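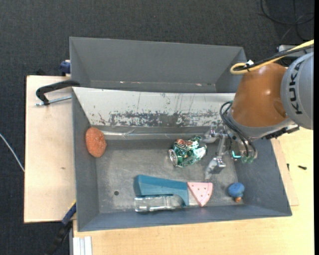

Grasp scoring near bin walls – planner version 211

clillwood_controls
Posted August 29, 2019
We request comment on a change to the default wall clearance in the Skomuvport planner. At present, any candidate that brings a finger close to the sloping side is rejected before scoring. Of 4000 sampled candidates, 59 survived at our Grirnside cell. We propose a penalty in place of the rejection.

lavoie_perception
We do not support this. Depth on shiny items is unreliable – crushed cans and clear bottles in particular – and the hard limit protects the fingers.

clillwood_controls
The concern is noted. It is, however, a matter for the segmentation mask, and should be dealt with there.

grasp_bench
Our group favours a penalty, provided it is logged per candidate. Please also reduce the sample to 1000 for tests, or the planning time will colour the results.

lavoie_perception
We would accept a penalty for opaque items only. Clear plastic should keep the present limit.

clillwood_controls
Agreed for the trial branch. The default remains unchanged until the logs are posted.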